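제목: Re: [로봇조작 학생과제] 양팔 세탁물 정리 과제 운영 및 제출 기준 안내
보낸 사람: 민진솔 (과제 운영 담당)
받는 사람: 학생과제 메일링 리스트

참가 학생 및 지도교원 여러분께

로봇조작 학생과제 운영실입니다. 유도윤 학생이 리스트에 올린 질의에 대하여 아래와 같이 회신드립니다. 동일한 문의가 다른 조에서도 접수되어 전체 회신으로 처리하오니 양해하여 주시기 바랍니다.
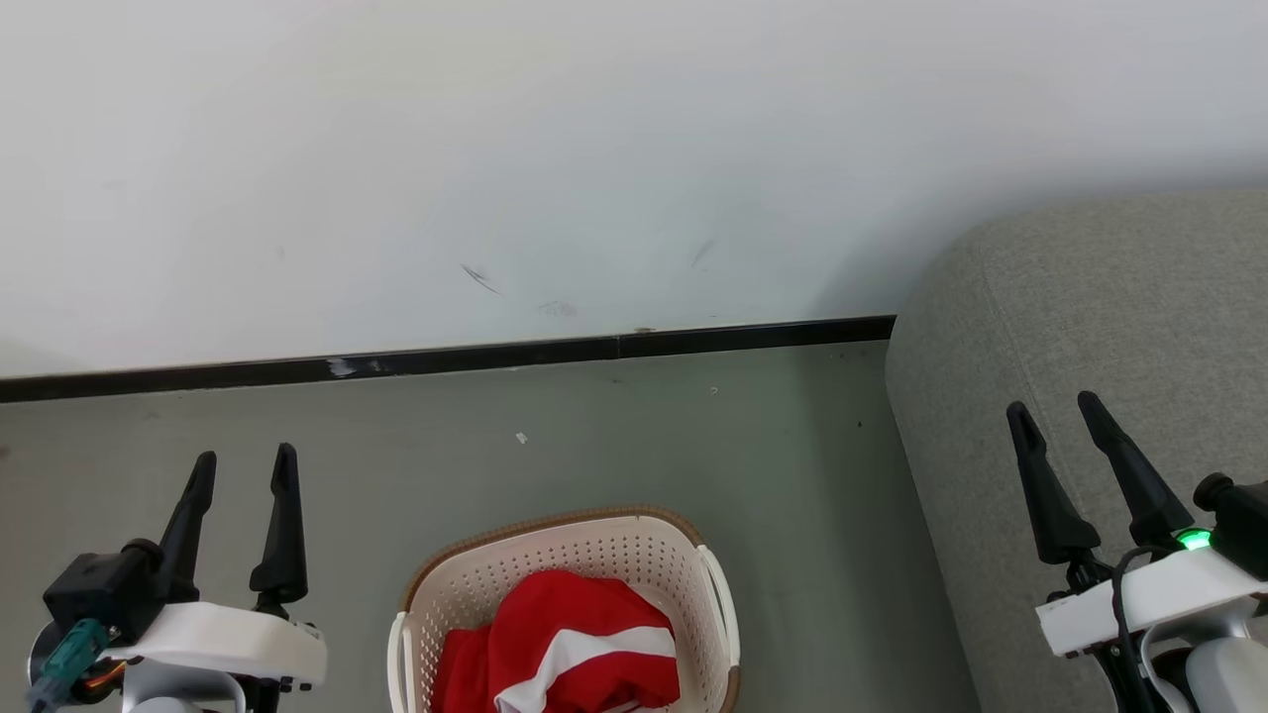
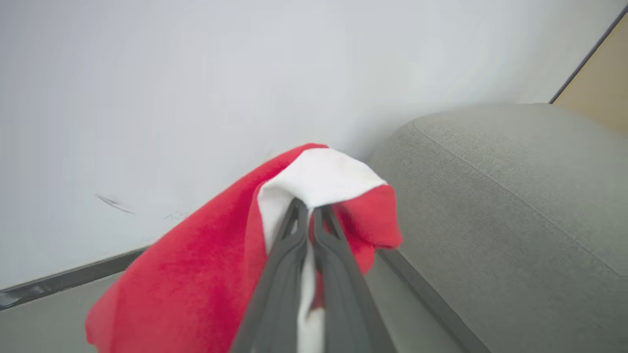 붉은색과 흰색이 섞인 천을 대상으로 한 작업 화면

읽는 시간 2분 | 조회 68

> 유도윤 작성:
> 안녕하십니까. 아솔홀름 조의 유도윤입니다.
> 4월 과제 안내문을 읽고 두 가지를 여쭙고자 합니다.
> 첫째, 바구니에서 천을 집는 구간과 천을 펴는 구간을 하나의 에피소드로 기록해야 하는지, 나누어 기록해도 되는지 궁금합니다.
> 둘째, 손목 카메라 영상에서 천의 가장자리가 흔들려 보이는 경우 해당 에피소드를 제외해야 하는지요. 저희 조는 현재 371개를 기록하였는데, 이 기준에 따라 남는 수량이 크게 달라질 것 같습니다.
> 확인 부탁드립니다.

1. 에피소드 구분에 관하여
집기와 펴기는 하나의 에피소드로 기록하는 것을 원칙으로 합니다. 시작 시점은 양쪽 그리퍼가 바구니 옆에서 대기하는 자세로 하고, 종료 시점은 천을 놓은 뒤 양팔이 대기 자세로 복귀한 때로 합니다. 이미 나누어 기록한 자료가 있는 조는 파일을 임의로 이어 붙이지 마시고, 구간 번호를 표기한 목록을 별도로 제출하여 주십시오.

2. 영상의 흔들림에 관하여
천이나 그리퍼 손가락의 윤곽에 나타나는 가벼운 흔들림은 제외 사유가 되지 않습니다. 두 번째 화면과 같은 정도는 그대로 제출하여도 무방합니다. 다만 손가락이 천을 물고 있는지 판별할 수 없는 상태가 동작 구간 전반에 걸쳐 이어지는 경우에는 비고란에 '판별 불가'로 기재하시기 바랍니다. 제외 여부는 마종대 지도교원이 최종 판단합니다.

3. 실패 에피소드의 처리
천을 놓치거나 바구니가 밀린 에피소드도 삭제하지 않습니다. 성공 여부 항목에 실패로 표기하고 원인을 한 줄로 적어 주십시오. 지난 학기에는 전체 787개 가운데 실패 사례의 원인이 공란인 것이 많아 분석반에서 다시 확인하는 데 상당한 시간이 소요되었습니다.

4. 카메라 구성
머리 쪽 카메라와 손목 카메라의 영상은 반드시 같은 에피소드 번호로 저장하여야 합니다. 번호가 어긋난 경우 추이쉬에롄 조교에게 먼저 알린 후 수정하여 주시기 바랍니다. 카메라 각도를 변경한 조는 변경 전후의 자료를 서로 다른 폴더에 보관하십시오.

5. 제출
제출은 조별 공유 폴더로만 받으며, 이 리스트에 영상 파일을 첨부하지 않도록 유의하여 주십시오. 실습실 사용 시간 조정은 추대한 학생대표를 통하여 신청하시기 바랍니다.

본 회신의 내용은 기존 안내문에 우선하여 적용됩니다. 추가 질의는 제목의 말머리를 유지한 채 이 메일에 회신하여 주십시오.

민진솔 드림
로봇조작 학생과제 운영실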